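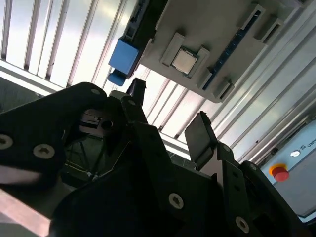 Safe Practice for Two-Arm Handling of Computer Parts

Reading time: 9 minutes

This guide sets out the working rules for tasks in which one or two robot arms pick up, move or seat computer components such as processors, memory modules and hard drives. It applies to all benches operated by the Tanditz Training Center and to partner sites that have adopted the Sevari bench procedure. It is written for operators and bench supervisors. Programmers should read it together with the Sevari integration notes.

The guide does not replace the risk assessment for the bench, the robot maker's manual or any standard that applies in your country. Where two rules differ, follow the stricter one and inform the bench supervisor.

1. Before you begin

Read the risk assessment posted at the bench and check that it covers the task you intend to run. An assessment written for loading memory modules does not cover hard drives, even if the gripper and the program are nearly the same. The weight, the grip surface and the path over the table are all different.

Confirm each of the following and record it in the bench log:

- The operator and a second trained person are present for the first run of any new or changed program.
- The emergency stop can be reached from the operator's normal position without leaning over the table.
- The gripper fingers match the ones named in the program sheet.
- All gripper fasteners are present. Check them by hand with the correct driver while the arm is disabled.
- Cables on the arm are secured and do not pull at any joint over the full path.
- The computer has been disconnected from power and any stored charge has been dealt with under the electrical procedure.

Power supply units are not to be opened at the bench under any circumstances.

2. Testing the emergency stop

The emergency stop is tested at the start of every shift and again after any work on the control panel or its wiring. Start a slow motion with no part in the gripper. Press the button while the arm is moving. Both arms must stop, including the one that was standing still at the time and could otherwise have started on its own program step.

Release the button and wait. Neither arm may move on release. Motion may only resume after a separate, deliberate reset by the operator. If either arm moves before the reset, disable the bench, tag it and report it.

Check also what the gripper does when the stop is pressed. On Sevari benches the gripper is set to hold its grip. A drive that is dropped from height may injure a hand and will very likely be ruined. Partner sites using other grippers must find out how theirs behaves and write the result on the program sheet.

3. Preparing the case and the tray

Place the case on its side with the open face up and check that it does not rock or slide. Where the case is handled by both arms in turn, it must be located against fixed stops or clamped. Loose power and data cables inside the case are a common cause of snagging. Move them out of the approach path and, where the program sheet calls for it, tie them back.

Parts that are not installed belong in the component tray. Each part has its own position, and a position is never used for a different part, even for a short time. Processors rest with the heat spreader up. Memory modules lie in the long groove. Hard drives stand upright in the raised slot so that the gripper can approach from above.

Before a processor is to be seated, the lever and load plate of the socket must be fully open. Operators open and close the socket by hand with both arms disabled, unless the program has been approved for automatic opening.
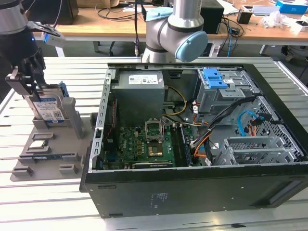
Hard drive gripped at the component tray, with the open case beside it and the processor socket open.

Personnel wear a wrist strap when touching the board or any part in the tray. The strap is taken off before the arms are enabled. A person who is tied to the bench by a cord cannot step back freely, and this rule has no exceptions.

4. Setting limits for speed and force

New programs are run first at the reduced speed shown on the program sheet, with the operator holding the enabling device. Speed may be raised in steps once a full cycle has been completed at the current step with no contact, no slip and no protective stop.

Set the grip force to the lowest value that holds the part securely through the whole path, including stops. Test this by pressing the emergency stop with the part held low over a padded surface. Do not raise the force to make up for worn finger pads. Replace the pads.

For seating moves, a force limit is required in the direction of insertion. If the limit is reached before the part is at its final depth, the arm must stop, keep its grip and wait for the operator. It must not try again on its own. Repeated automatic attempts have caused most of the damaged slots returned to the Akton repair desk.

A processor is never pushed into its socket. It is set down and released, and its own weight is enough.

5. Sharing the space between two arms

Every program that uses two arms must name a leading arm for each step. The other arm holds a waiting position outside the leading arm's path. It is good practice to place the waiting position where the operator can see it clearly, so that an arm that has left it too early is noticed at once.

The area directly above the open case is treated as a single shared zone. Only one arm may be inside it at a time unless the program has been approved for joint handling. Approval is given by the bench supervisor in writing, after a walk-through at reduced speed and a review of the recorded path.

When a part is passed from one arm to the other, the receiving gripper must confirm its hold before the first one opens. A timed delay is not a confirmation.

6. Reaching in

No one puts a hand into the shared zone while either arm is enabled. To free a cable, straighten a part in the tray or pick up something dropped:

Step 1. Stop the program with the normal stop command.
Step 2. Disable both arms and check the indicators on each.
Step 3. Take the enabling device or key with you. Do not leave it on the panel.
Step 4. Carry out the work.
Step 5. Step back, look over the table for tools and screws, and then reset.

A protective stop caused by contact is handled in the same way, and the cause must be written in the log before the next run. "Cleared and restarted" is not an accepted entry.

7. Checking a program for release

A program is released for regular use after 255 full cycles on the bench where it will run, without contact outside the planned seating moves. Cycles on another bench or in simulation do not count toward this number. If the gripper fingers, the tray or the case model is changed, the count starts again.

Finger pads are inspected every 1,000 cycles and after any slip. Replace a pad if its surface is smooth, split or lifting at the edge — do not turn it around and use the other side.

8. Records

The bench log is kept for as long as the program is in use. Each entry gives the program number, the operator, the parts handled and every stop that was not planned. Joana Patrício, who maintains this guide for Tanditz, reviews the logs each February and issues changes to the rules where they are needed. Proposals for changes may be sent through the bench supervisor at any time. Partner sites should include a copy of their own risk assessment with the proposal.

Reader comments (4)

Esmaeil Dehghan
We follow this at the Pakzad site and had one question come up. Section 7 says the count starts again if the case model changes. Does that include the same model with a different drive cage? Ours come in both kinds.

Joana Patrício
Yes, if the drive cage is in the path of either arm or is where the part is going. If the task only touches the memory slots and the path stays clear of the cage, the supervisor may keep the count. Please note the decision on the program sheet.

Su-chen Chung
The wrist strap rule took some getting used to for our technicians, who were taught to keep the strap on at all times. We put a hook for it next to the reset button and that has helped a lot.

Ewan MacAulay
Could the inspection interval for pads be shorter for hard drives? Program 367 on our bench had a slip well before 1,000 cycles. The pads looked fine until we took them off and saw one was lifting on the back side.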